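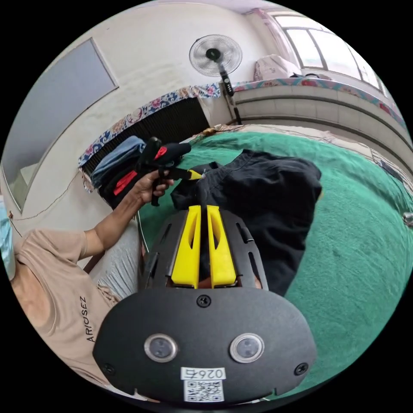 3 min read

Community > Makers > Vevasach

Jacket-folding build moves to the bedroom, still waiting on its robot

A home robotics build in Vevasach that set out last year to fold laundry has reached the stage of poking at a black jacket on a green bedspread. The fingers are yellow, the grippers are held by hand, and the arm that is meant to carry them remains on order.

The project goes by the name Reder and is run by members of Westuvach, the shared workshop on Hunt Street. It began on a bench there and shifted to a member's spare room in February, when the group decided it wanted to practise on a real bed with real clothes. For now people do the moving. One person brings the gripper up to the garment, a second comes in from the side, and the recordings of all this are supposed to teach a machine to do the same thing later on.

Supposed to is the phrase to hang on to. The group says it has 192 usable recordings. It would not put a figure on the unusable ones, although a page on the workshop's own noticeboard mentions a full evening thrown out over a loose cable. A typical session runs 30 minutes and covers one garment.

The hardware at least looks tidy. A rounded dark plate sits at the base, with two lenses in metal rings, a few screws and a label with a QR code stuck underneath. The fingers are tall and tapered and have hollows cut into them, which the builders say lets them bend a little as they close. How well they hold denim is another matter. At the open night we were told the grip was "good on collars", and when somebody in the crowd asked about cuffs the answer was that cuffs were coming.

A denim jacket is an odd choice for a first test in any case. It is heavy, it has pockets and buttons to catch on, and most people in this town hang theirs on a hook. Tea towels would be easier and would show more quickly whether the method works. Reder's builders say they tried tea towels at the bench and found them dull, and that a machine trained on flat squares learns very little about sleeves. That is a fair point about sleeves. It leaves open the question of whether the tea towels ever got folded.
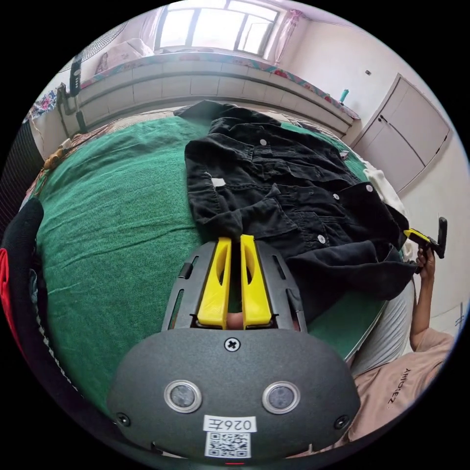
Money is the other sore spot. Reder was given $2,000 from the workshop's shared fund, and the arm will take most of it. Westuvach has 34 paying members, and a few of them have been grumbling at meetings that the bandsaw needs a new motor – a much cheaper fix, and one that would be used every weekend. The vote to back the robot passed by 2. Minutes of the meeting don't say whether the bandsaw was discussed before or after.

There is also the matter of what a folding machine would do once it existed. The plan pinned up at the workshop shows one arm on a rolling stand beside a bed, picking up garments from a pile and setting them down folded. It doesn't show how the stand gets around the bed, and beds have a habit of being against a wall. Asked about stairs, the group said the unit would live upstairs.

None of this makes it a bad hobby. The fingers were designed in the workshop, the files are free for other members to use, and a couple of teenagers who turned up for the open night stayed well past closing trying to pick up a sock. As a night out it beats most of what Vevasach has going in winter. Our doubt is with the poster in the front window, still there as of this week, which promises "laundry done by robot" by spring. On what we have seen so far, the laundry is being handled by adults holding grippers, and it takes them a good deal longer than it would with their own fingers.

The group expects the arm to arrive next month. It expected the same thing the month before, and blames the supplier for the delay. When it does turn up, the first public try will be at the workshop at 7 p.m. on the next open night, with the bench cleared and a mattress brought in for the purpose. Entry is free to members and by coin donation for everyone else. Bring a jacket if you like, though the builders ask that it not have a zipper.

Filed under: Local Tech, Workshops & Sheds

6 comments | 11 shares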